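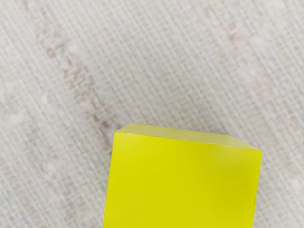 Workshop tips: when the arm drops the block

Anyone with a small pick-and-place arm on the bench will meet this one sooner or later. The arm goes down, closes, comes up, and halfway across it lets go. Ours did it for a fortnight in July before we found the cause, and I learned more from that fault than from everything that had gone right!

Stop it first. Press the stop button, then switch off at the wall, and only then put your hand in. A paused arm can start again the moment the program gets the signal it was waiting for. Mine paused, I reached across for the block, and it carried on with my sleeve in the way. No harm done, but I keep my sleeves rolled up now.

Check the pads. Rubber finger pads go shiny with use. Wipe them with a damp cloth and a drop of washing-up liquid, dry them properly and try again. Don't use polish or anything oily near them. If they still slip, a light rub with fine sandpaper brings the grip back nicely. Ours came from Wuyts and lasted 1765 lifts, which I think is jolly good for something the size of a thumbnail.

Look at what the block sits on. A coarse, woven-looking surface can catch a corner as the block lifts and turn it slightly in the fingers – you may hear a small tick. Raise the arm straight up by 2 cm before it moves sideways.

Read the log. The Dundlow controller gives error 204 when the fingers close further than they should, in other words when they've missed. We had pages of them. I'd been clearing the message every time without reading it (silly, I know), and Gangadharan Sundaram spotted in one evening that they nearly all came after a long run. The motor was getting warm and squeezing less. A ten-minute rest each hour sorted out most of it, and a new spring did the rest.

Test it in the simulator, but don't stop there. I love the Vutis simulator and try every new move in it with a plain yellow block. Its fingers never wear out, though, so a perfect run there says nothing about your pads. Follow it with a slow run on the bench, with a folded towel underneath to catch anything that falls.

Keep a tin of spare pads and springs near the arm, and write the date on the lid whenever you change a set.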